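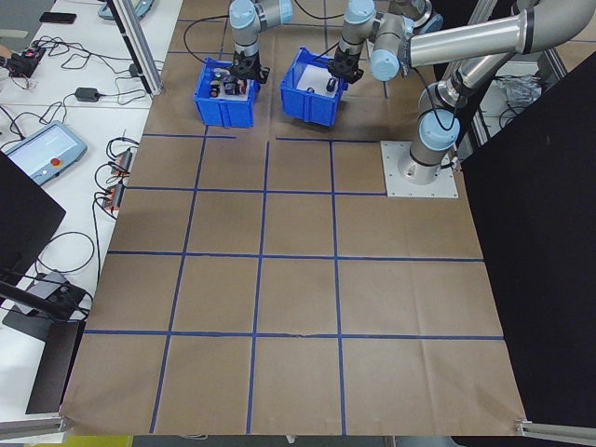 Paper down, tape grid on, two blue bins at the far end.

Taping a grid on a paper-covered bench: worth it for sorting small parts?

Posted by Skallex
Community Help > Benches, Bins and Storage

I'm so happy with how this is shaping up, but I want opinions before I do the big bench in July! I covered the top in brown kraft paper and ran blue painter's tape both ways to get squares. The idea is that every kind of small part gets its own square while I sort, and then goes back in a blue bin with a white liner in the bottom.

Two things bug me. My tape lines wander a little, and the paper has creases, one of them right under a strip of tape near the middle. Do I pull it all up and start over? And is a white liner a good idea or will it just look filthy in a month? The job is 700 pieces, mostly switches and pilot lights, so I'd like to get the setup right.

Carol Inskip

Oh, I love a taped bench! I did one at the Ostthorpe repair club and I've never gone back to a bare top.

Leave the wobbly lines alone. You're sorting, so all a square has to do is keep one pile away from the next. For the big bench, put a pencil tick every 16 cm along both long edges, then lay the tape from tick to tick with a bit of pull on it. Press the middle down first and work out to the ends. Do all your long lines before you start on the cross lines, or you'll be lifting tape to fix them (ask me how I know).

The creases come from the roll. Cut your paper the night before and leave it face down with some heavy books on it. A small fold under the tape does no harm unless little round things keep stopping against it.

And yes, yes, yes to the white liner! Dark parts vanish in a blue bin and they jump right out at you on white.

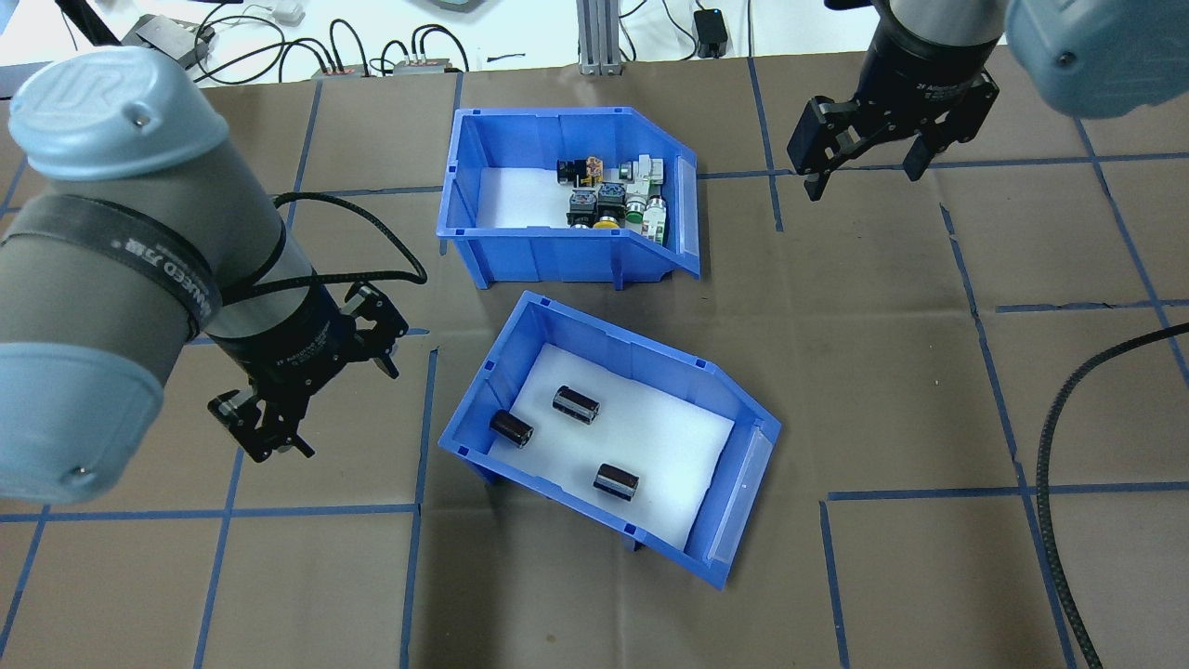
Upper bin: switches, a yellow button cap and pilot-light parts on white foam.

Foam is my favorite for this kind of thing. It's quiet, and you can lift the whole sheet out and shake it over the trash. Cut it a hair small so it drops in without curling up at the sides. I change mine every 300 parts, sooner if I've been at it with oily hands.

Wainwright

tape is fine. dont leave it down for months tho, it gets gummy and takes the paper with it. 30 days max for me

Stullirance

Great thread, I'm doing this over the weekend! One thing to add to what Carol said: try to keep each bin to one family of parts. I put my dark cylinders in one and my little colored blocks in another, and it makes finding things so much faster. If a round part wants to roll, tip the bin slightly and let them all gather at the low side.

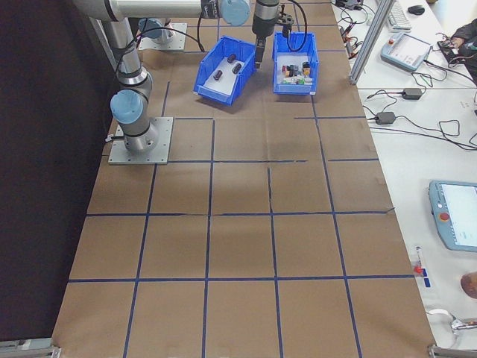 More in Benches, Bins and Storage

Best paper width for a long bench
Getting tape residue off a white table
Lining bins: foam, felt or plain paper?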